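Trutach Low Woven Table — dark brown
Cliltholm Garden & Home / Tables / Low & side tables

£49
In stock at the Ogola Road shop. Online stock goes up and down, ring if it says none.

Short version — low table, woven all over, lattice top, rounded rim, short legs with little rounded feet. Dark brown only. We had a grey one in January and it didn't sell so that's not coming back.

Good for next to a low chair or a floor cushion. Also people buy it for plants, snacks, a tray, sorting bits and bobs on. It's light. One person can pick it up and move it to where the sun is.

The top
Open lattice, you can see the floor through it. Crumbs go straight through, so do small screws, beads, earring backs etc. If you're using it for craft stuff put the small pieces in a tub. Anything with a flat base sits fine — plates, boxes, tubs, a bowl. Stemmed glasses we don't recommend, the foot can catch on the weave. Mugs are ok.

If you want a solid top we can cut a clear sheet to fit, ask in the shop. £9 extra, takes 5 working days. It just rests on the rim, no fixings, lifts off for cleaning.

The feet
Small and rounded. Fine on concrete, tile, vinyl. On soft wood floors stick felt pads on, there's a set in the bag with the leaflet. Please check the bag before you throw it out, we get a lot of emails about missing pads and they're nearly always in the bag.

On grass it's so-so. The legs are short and it'll sink a bit after rain.

Indoors or out?
Both, but bring it in for the winter. The weave is synthetic and doesn't mind a shower. Strong sun all summer will fade it a little, more on the top than the legs. Conservatory, covered patio, garage, studio, all fine.

Cleaning
Soft brush first, then warm water and washing up liquid. Rinse. Stand it on its side to drain or water sits in the weave. No bleach, no jet wash — jet wash lifts the ends of the strands and then it's unravelling and we can't repair that.

Delivery
Comes in one piece, legs already on. No assembly. Box is bigger than you'd think so measure your car boot if you're collecting. Free local delivery on orders over £159, otherwise it's worked out at checkout. Driver leaves it inside the front door, not upstairs.

Returns
The usual, keep the box. If a strand end is sticking out when it arrives send a photo to Joyce Mollel on the returns desk before you trim anything. Most can be tucked back with a blunt needle. She'll tell you how or swap it.

Goes with
Dinano floor cushion, the flat one (the round one is too tall for this table)
Dinano stacking tubs
Trutach footstool, same weave, diferent rim

Customer comments

"Bought for the workroom. Concrete floor, gets dragged about every day, feet still good. Would like it 5cm taller but that's me." — Randa Tarawneh

"Nice colour, darker than on my screen. Crumbs under it constantly. Dog very happy."

"Arrived quicker than they said. One felt pad missing, then found it."

Questions we get asked
Can I sit on it? No. Get the footstool.
Can I stack two? Not really, the rims don't lock and the top one slides.
Do you sell the legs seperately? No.
Will it take a parasol? No hole, no.
Is the weave rough? A bit on the underside where the ends are tucked. Top is smooth enough, won't snag a tablecloth.

Prices and stock checked October 16, 2024. Colours vary a bit from batch to batch — if you want a matching pair order them together.

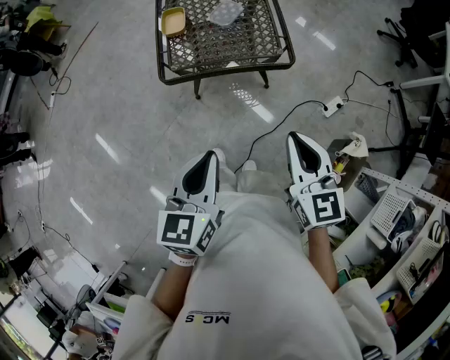
Low woven table in dark brown, on a concrete floor. Yellow container and clear compartment tray not included.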